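Lecture 7: From head-camera video to task steps

Reading before class: the handout on rigid transforms, and your own notes from the Stitex exercise. Bring a laptop with the course environment installed. The lab on Monday uses the same files.

1. Where we are in the course

In the last two lectures we treated perception as a problem of one image. We asked which objects are present and where they are, and we gave the answer as masks and poses. Today we add time. A planner can not do much with a list of objects if it does not know which of them is being handled, by which hand, and at which step of the task.

We will use the notation from Lecture 5. The state at time t is s(t), the observation is o(t), and the label of the current step is z(t). The label is discrete. In the small set for the lab there are 1,779 clips, each with one task name and a list of step boundaries. Another set, Gashaw, has longer clips and no boundaries, and we leave it for the project weeks.

2. Segmentation of a task into steps

A step is a part of the task during which the contact relations stay the same. If the left hand holds an object and the right hand is free, this is one step. When the right hand also touches the object, a new step begins. The definition is simple and it has problems (see section 4), but it has a large advantage: two annotators usually agree on it.

The contact graph has one node for each hand, one for each movable object and one for each fixed surface. An edge means contact. We write the graph as a short list, for example:

left_hand - box
right_hand - box
wallet - box
lid - ledge

Note that the list says nothing about the direction of the forces. "Supports" and "grasps" are added later by a second pass, when we have estimated the surface normals.
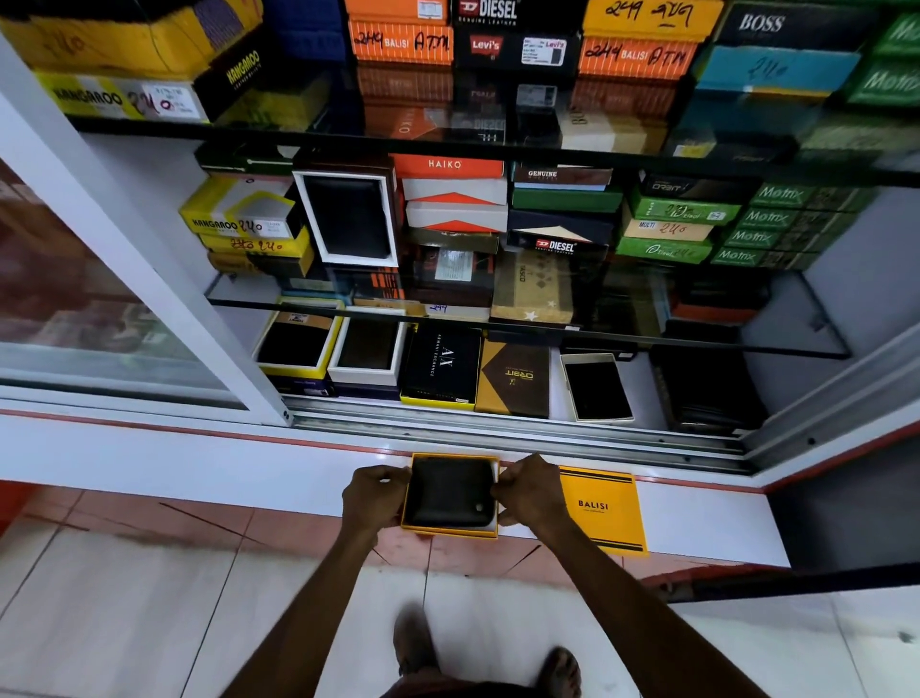 Retail counters are a difficult case for the detector, and I use them in the lecture because students often trust a high detection score too much. The number of instances of one class is large, and most of them are irrelevant for the task. The box in the two hands is from the same general class as the boxes behind the glass, and a detector which looks only for "box" will return all of them with similar scores. What separates the held one is the contact edges, one from each hand. The yellow lid on the ledge is the second thing to keep in the graph, as it is a possible target for the next step even though no hand touches it. The cabinet can be stored as one fixed node until somebody reaches into it. Be careful also with text: the lid says BALISI, and the same word is on orange boxes in the cabinet, so reading the brand is not enough to decide which lid goes to which box.

3. The filter

We estimate z(t) with a hidden Markov model. The transition matrix is learned from the labeled clips. The observation model takes three inputs:

- the contact graph, coded as a binary vector
- the relative speed of each hand with respect to the nearest object
- the gaze proxy, meaning the distance from the image center to the object

The gaze proxy is weak. People turn the head later than the eyes, and for objects low in the view the eyes move alone. Give it a small weight.

We run the forward pass over a window of 60 observations and keep only the last estimate. With a longer window the result is a bit smoother but the planner receives it too late. In the Brandance code the window is a parameter called win_len, and its default is 48. Please change it before you compare your numbers with the ones on the course page.

4. Known problems

Short contacts. A finger which touches the table for a moment creates a new step by our definition. We remove contacts under a minimum duration, but the good value depends on the task.

Transparent surfaces. Depth behind glass is often wrong or missing. Objects on a shelf behind a door may be placed on the door plane, and then the hand seems to touch them. Mark the glass as a fixed surface by hand if you need it.

Nested objects. A thing inside an open box moves with the box. The tracker should attach it as a child node, otherwise you will see two moving objects and the speed input becomes noisy.

5. Lab tasks

a) Load the clips with the Stalora reader and plot the step lengths. Cut the plot at 2,000 milliseconds and look at the short ones separately.
b) Implement the forward pass in log space. Do not use the library function.
c) Remove the gaze proxy and report the change in the boundary error.
d) Choose one clip in which the filter fails, draw the contact graph before and after the failure, and write half a page about the reason.

Submit one PDF per pair. Code goes to the course repository in the folder lab7.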